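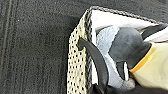

Visit report: Ganalero handling lab, December open afternoon

The afternoon was given over to one subject: the house rules Ganalero applies when a robot handles soft household goods. The group works with two partners, Trastero on storage and Jardine on end effectors, and has spent the past year turning loose habits into a written code called Trilterov. Knut Brinkmann, who edits the code, led the tour and took most of the questions.

Trilterov runs to 14 rules on a few sheets. Visitors were given a copy at the door. The section on containers interested me most. It asks that the gripper enter an open container from above, that contact with the rim be logged even when nothing moves, and that fabric be recorded by how it lies – folded, bunched or draped – before any attempt at a grasp. Brinkmann admitted that the third category is disputed and that two operators will often write down different things for the same cloth.

Closing force is set by class of object. Soft goods have the lowest limit, and an operator who wants to exceed it must stop the run and enter a new one. I asked whether this slows the work. It does; the log for the last quarter holds 714 runs, of which 20 were stopped and re-entered on force alone. Ganalero regards that as acceptable. One visitor from a packaging firm did not, and the exchange on the point went on for some time.
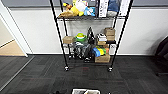
Reading time: 3 minutes

Storage has its own section, drafted by Trastero. Wire shelving on casters is allowed under the code, on condition that the casters are locked before an arm comes within reach. Plush toys, boxes and foam blocks may share a unit. The draft once called for one type of object per shelf, but that clause was dropped in the spring. Mixed shelves are closer to what a robot will meet in a home, and the code now says so in a short note.

Overhang is treated less clearly. The soft toys on the top deck of the shelving reach past the wire edge, and the text says only that items should be "stable at rest". I would like to see a figure there. Brinkmann said about 11 comments had come in on that clause and that a limit in millimetres is planned for the next issue.

Floors get a single line: changes of surface must be marked on the room plan. The lab is carpeted in dark tiles, with a pale threshold strip where wood-toned flooring begins beyond the door.

Jardine's part, on finger pads and their replacement, was not ready and was covered by a short talk. Pads are to be inspected at the start of each shift and changed in pairs. The inspection sheet will be an annex to the code, and comments on the draft can be sent to Ganalero until the end of January.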